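Endmont Robotics Club
Arm Station Guide, Section 6: Beaker Pick Task

6.1 Before You Start

The pick task is the second graded exercise of the term. Teams need a signed safety card and a working login for the Rokow control software. Allow 80 minutes per team, including cleanup.

6.2 Laying Out the Table

1. Spread the black cloth over the table, matte side up. Smooth out large folds. Small wrinkles do not affect the task.
2. Set two clear beakers upright on the cloth, within reach of the arm. Leave enough space between them for one finger to pass.
3. Turn the spouts away from the planned path of the fingers.
4. Keep the power strip and loose cables off the work area.

Note: Clear glass is hard for the camera to pick out on a light surface. Do not run the task on the bare tabletop.

6.3 Powering Up

1. Check that the cable strap is snug on the arm. It must hold the cables without pinching them.
2. Release the emergency stop.
3. Start the control software and load profile 3414.
4. Set the speed limit to 17 percent.
5. Run the finger test from the Dilamex hand menu. The fingers should open and close fully with no clicking.

Caution: Keep hands off the table while the arm is enabled. One team member stays at the emergency stop at all times.

6.4 Approach and Grip

1. Move the arm to the start pose, well above the rims.
2. Lower the wrist at an angle until the open fingers stand on either side of the beaker.
3. Stop. Check the clearance from the front and from the side before closing.
4. Close the hand in small steps. Set the grip force to level 14 or lower.
5. Lift only after the hold light in the software turns steady. 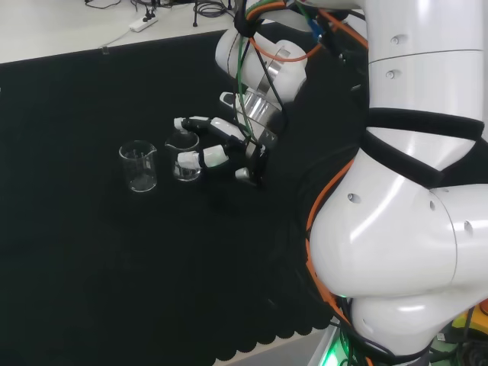 Gough, in a comment on the online copy of this section, asks for a plastic beaker round first: our team chipped a rim on the third try because we closed the hand before checking from the side. Could step 3 be a required sign-off?

Reply from the station editors: Yes. The sign-off box will be added to the July score sheet. Plastic beakers may be used for practice but do not count toward the grade.

6.5 If the Grip Fails

1. Press pause. Do not reach in.
2. Open the hand and raise the wrist straight up.
3. Disable the arm, reset the beaker, and repeat from 6.4, step 1.

Caution: If glass breaks, press the emergency stop and use the brush and pan. Broken glass goes in the marked bin.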